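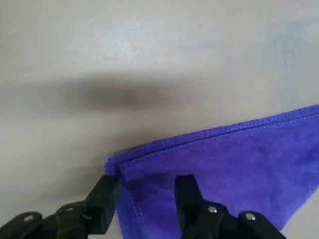 1/ Microfiber towel care, short version

Bouchra Mahrous · September

Wash microfiber only with microfiber. Cotton sheds lint and the split fibers hold on to it.

We use cookies to improve your experience. Accept | Manage

2/ Liquid detergent, half the normal dose. Skip softener, it coats the fibers and absorbency drops. Two rinses if the water is hard.

3/ Dry on low or hang. High heat fuses the fiber tips. Purple is the glass color at Bevent, so those get washed apart from the wax towels.

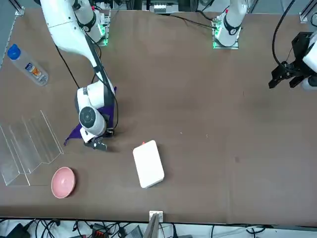

Purple cloth, brown tabletop.

4/ My log stands at 338 washes across 31 towels. 3 retired, all for scratchy edges. Next post covers edgeless vs. stitched.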